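Why natural stone counters stain, and what sealers do about it

Marble is mostly calcite, a form of calcium carbonate. It ranks at 3 on the Mohs scale, well under the quartz grit that gets tracked through a kitchen on shoes and produce. It also reacts with acid. Those two facts account for most of the complaints that reach Radu Filip, a stone restorer who works out of a shop in Ovgate and spends the bulk of his week on residential counters.

Filip separates the complaints into two groups before he quotes a job. A stain is foreign material held in the pores of the stone. An etch is a change in the stone itself, caused by acid dissolving the polished surface. Homeowners call both of them stains. The treatments have nothing in common, and a poultice left overnight on an etch will accomplish nothing.

"If I run a fingernail over it and the finish changes, I put the poultice away," Filip says. "That's a polishing job."

Lemon juice, vinegar, wine and many bathroom cleaners will etch polished marble within minutes. Honed marble etches at the same rate, but the mark is harder to see against a surface that already scatters light. For this reason Filip steers clients with busy kitchens toward a honed finish.

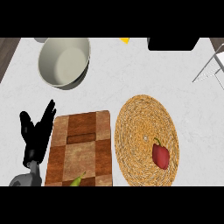

Pale marble with soft gray veining, a common choice for kitchen counters.

Stains depend on porosity. A dense marble absorbs little water, while some limestones sold under marble trade names absorb several times as much. The usual field test is a tablespoon of water left on the surface for 15 minutes. If the stone darkens under it, the pores are open and a sealer is worth applying. If it does not, the sealer will sit on top and dry to a haze.

Most products on the shelf are penetrating sealers, which carry a silane, siloxane or fluoropolymer into the pores in a water or solvent base. The carrier evaporates and the active ingredient lines the pore walls. Water and oil then take longer to soak in. The sealer does not form a barrier against acid, and a sealed counter will etch just as an unsealed one does.

Application errors cause more trouble than product choice. The stone has to be clean and fully dry, which after a wet wash can mean waiting a full day. The sealer should be kept wet on the surface for the dwell time on the label and every trace of excess wiped off before it dries. Residue left behind shows up as streaks and usually has to be lifted with more of the same sealer.

Damage that has already happened is a matter of abrasives. Light etching responds to a marble polishing powder and a damp felt pad. Deeper marks need diamond pads in sequence, and Filip finishes at 1,000 grit when a client wants a soft honed look. Spot work tends to leave a visible patch, so he prefers to run the pads from seam to seam.

One recent job in Brudbridge, a full rehone of a kitchen and an adjoining pantry, was billed at $2,395. The existing sealer had been applied over soap film and took 9 hours to strip.

For daily cleaning, a pH-neutral soap and a soft cloth are sufficient. Spills should be blotted before they are wiped.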